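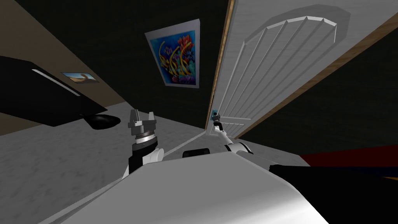

4 March 2026 – headphone amp, second board

Replaced both output coupling capacitors on the left channel. The hum at 60 Hz is still there, but weaker than in November. With the input shorted it stays, so I suspect the ground return and not the cable from Guido.

Moved the star point next to the filter capacitor and cut the old trace. DC offset on the right is now 3 mV, left 145 mV, too much. Checked the bias resistors, all in tolerance. Maybe the op-amp is damaged from my soldering – Karine has spare ones in the Brisix drawer.

To do: swap the op-amp, measure again after warming up for around 3 minutes. Bohdana, please do not connect your good headphones to it yet.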